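Home | Projects | Reports | Contact

Talk Radio and Public Opinion – Student Project Report
September 15, 2021

Our project asked how callers to the Narketska morning program speak about gun laws. In July we listened to 66 calls from the Stedon station and wrote down each argument. We sorted them into four groups. The largest group used a foreign country as proof, mostly without any source.

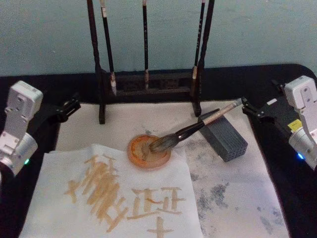
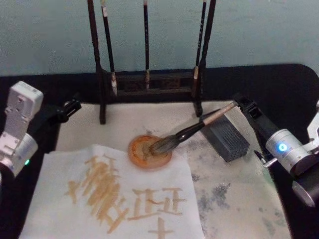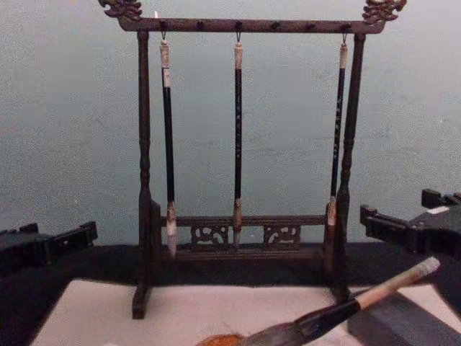

Brushes and their rack on the table.

The second part was a survey. We sent 500 forms and received 200 back. Many people trusted the host more than the newspaper – this surprised us. The sample is small for the older listeners, and we would like to repeat it with them in the next term.

4 comments | Share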